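Asnakech Bogale has run the snack table at Skellthorpe for 2 years, and for most of that time she has been trying to get people to use plates.

"They eat straight from the packet," she says. "Then the packet gets left open and there are crumbs in the carpet."

Her sums are simple. In February the kitchen handed out 369 packets of crisps and nuts, and 67 plates went through the wash.
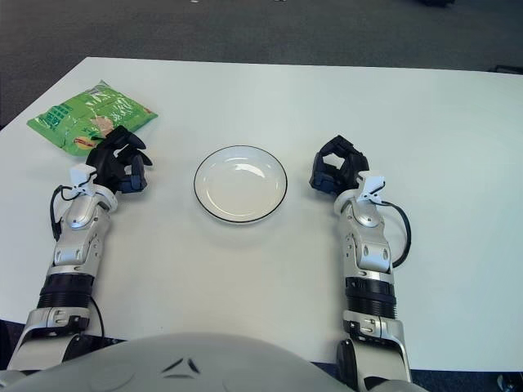 Plates were her idea from the start, and she chose plain ones. "I didn't want a pattern. You put food on it, you see the food." The white ones with the thin black rim are her favourites, shallow enough to stack well in a small cupboard. She bought 40 from a café in Friesen that was closing down.

Lachlan Mackay, who shares the shopping with her, prefers bowls. "Things roll off a plate," he says. Bogale has heard this before. "Then put fewer on it."

They do agree on the tables, which are wiped down twice a day, and on keeping the packets to one end.
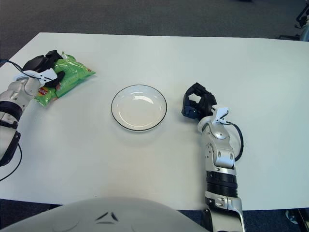

A green snack bag and an empty plate on one of the white tables.

Bogale would like lidded tubs next, if Mackay can find the money. He says he is looking at prices.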